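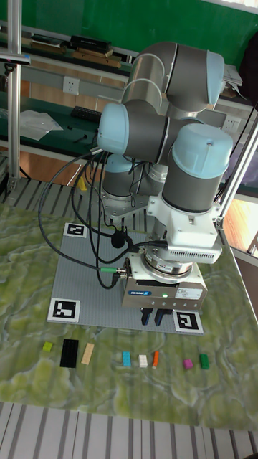
Robot arm above a grey studded baseplate, green and white cloth underneath.

Newsletter > Desk Notes > Paper

13 comments | 233 shares

The notebook I keep going back to

I said last September that I was done buying notebooks until I'd filled the ones I have. Well. I lasted until the stationery shop in Lustport put the Holanda back on the shelf, and I walked out with two of them (and a packet of Wollilik index cards, but we'll get to those).

If you missed the Holanda the first time round, it's a plain, slightly ugly notebook with a soft cover the colour of weak tea. No elastic, no pocket in the back, no inspirational quote on the first page, thank goodness. The pages are a bit narrower than you'd like for a letter and a bit wider than you'd like for a pocket, and for some reason that's the width I write best at. My lines come out short, I get to the bottom of the page quickly and I feel like I'm getting somewhere. I've drafted most of this newsletter in one for years, apart from the long gap when the shop couldn't get them and I sulked my way through a pile of spiral pads.

The paper has changed, by the way. Several of you wrote in to ask. The old stock was creamy and a little rough, and the new stock is whiter and smoother, and my first page looked so bright I nearly took them back. I've come round. Pencil is greyer on it and smudges more if you're left-handed like me, but ink dries faster, and I can put a proper wet pen on it without the words turning up on the other side. I've been using a Stuner with the medium nib, the one I complained about at such length when the cap cracked. It got a new cap. We're friends again!

Now, the thing I really wanted to talk about, which is what goes on the left-hand page.

I had a lovely email from Murali Reddy, who edits walking guides and has been reading this newsletter nearly as long as I've been writing it. He only drafts on the right-hand page. The left stays blank until the next day, when he goes back with a different colour and argues with himself: better words, bits he's forgotten, a big arrow where a paragraph wants to move. "It's the margin I always wanted," he wrote, "only the size of a whole page." I've read advice like this before and ignored it because it seemed a terrible waste of paper. But I had two fresh notebooks sitting there, so I gave it a go.

I'm hooked. I'm a fiddler, you see. Put me in front of a screen and I'll fix the first sentence 5 times before I've written the second, and by lunch I've got one gorgeous paragraph and no article. With the left page waiting for me tomorrow I find I can leave a clumsy sentence alone. I just put a little dot beside it and keep going. Some days there are dots all the way down the page and I don't even remember what half of them were for, so I suppose those sentences weren't so bad.

The other nice surprise was typing it up. I used to treat that as a chore, something to do with the radio on. With the draft on one side and the grumbling on the other, typing turns into a proper edit, and I cut a lot more than I used to. My piece on sharpening came down from a great rambling thing to something you could read over a cup of tea, and I didn't miss a word of what went. (I did miss one joke. It's still there on the left-hand page, circled, hoping.)

About those index cards. Wollilik has started selling them with a faint dot grid on one side and nothing on the other, and I bought them thinking I'd use them for planning. So far I've used them as bookmarks, as a shopping list, and to level my desk. They're very good cards! Thick, nice corners, no fluff. I'm just not a card person, and I think I have to accept it. If you are one, write in and tell me how you do it, and please be specific, because "I put one idea on each card" is where I always get stuck. What happens to the card after that? Do you have a box? Where do you keep the box?

A couple of housekeeping things while I've got you. The reader swap is still open, so if you have pens or pads sitting in a drawer unloved, send me a line with what you've got and what colour it is, and I'll add it to the list. I've got up to 13 spots left in this round. No dried-out felt tips, please.

And for those who asked whether I'd ever go back to drafting on the computer full time: probably not, though I do for anything short, and I did for the bit about the swap you've just read. Next time I'll have a proper go at the smudging problem, as I've been sent a blotter and have no idea yet how to hold it.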